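Course 402: Writing and Reading Technical Descriptions
Handout 2 – Reference, order and point of view
Teacher: Valtteri Hyvönen

Please read this handout before Monday. The exercises are at the end. You do not need to send me the answers, but bring them on paper, because we will exchange them in pairs.

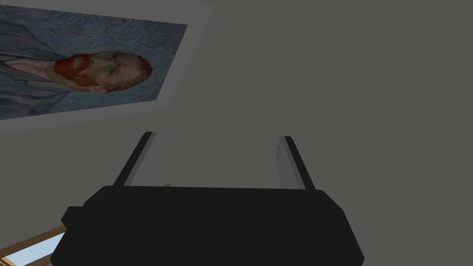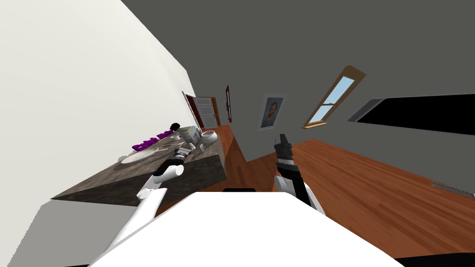
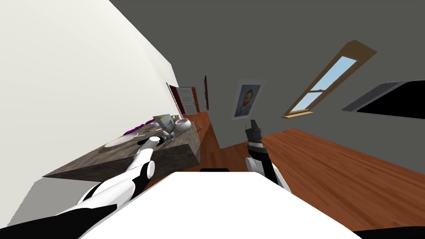

When we describe a place in words, we must decide where the reader stands. In this course I call this the "standpoint" of a text. Some textbooks call it the point of view, but students often mix that term with opinion, so I avoid it. A text can have a fixed standpoint, in which everything is placed in relation to one person who does not move, or a walking standpoint, in which the reader goes from one thing to the next. Words such as "left", "behind" and "near" depend completely on this choice. Take the long stone countertop in the third picture. If I write that it runs "toward the upper right", I speak about the page, and a person who stands in the room can do nothing with my sentence. If I write that it runs from the white wall to the wooden cabinet, the sentence is good for every reader, also for one who has the paper upside down. The first kind of reference I call relative, the second kind anchored. In instructions and reports, use anchored reference when you can.

Relative reference is not a mistake. In a letter to a friend who knows the house, "on the left when you come in" is shorter and more friendly. The problem begins when the writer changes the standpoint and does not tell the reader. Here is a paragraph from a storage manual that a former student, working at Kettunen, gave me permission to use:

"The main switch is on the left of the door. Go through the door. The fuse box is on the left of it, behind the shelf."

The reader has now passed the door, and "left" may mean two different walls. Also "it" is unclear – the door, or the switch? One small change repairs both: "The fuse box is on the same wall as the main switch, on the inner side, behind the shelf." This is longer by a few words, and I think the words are well spent.

Order

The second decision is the order. Three orders are common in the texts we read this spring.

From large to small. The text first gives the room, then the furniture, then the things on the furniture. The Plaron guide does this on almost every page. It is slow but safe.

From known to new. Each sentence begins with something that the reader has met already. "Next to the window is a desk. On the desk is a tray. The tray holds the forms." It sounds simple, and for this reason students do not trust it. Please trust it.

By importance. The thing which the reader needs comes first, and its place is explained after. Emergency texts must be written so.

Mixing is allowed, but change the order only at a paragraph break.

Articles

Many of you, like me, have a first language without articles. Remember that "a" introduces and "the" returns. If you write "the cabinet" in your first sentence, the reader looks back for a cabinet and does not find it. Read your draft once only for this – it takes a few minutes.

Exercises

1. Describe your own kitchen in eight sentences, with a fixed standpoint. Then write it again with anchored reference only.
2. In the Deltent text (course reader, section 2), underline every "left" and "right". Mark those where the standpoint has changed.
3. Rewrite the first paragraph of the Pinard text in the order from known to new. Keep all the facts.

Reading for next time: the rest of section 2. The questions on page 898 of the large grammar are optional.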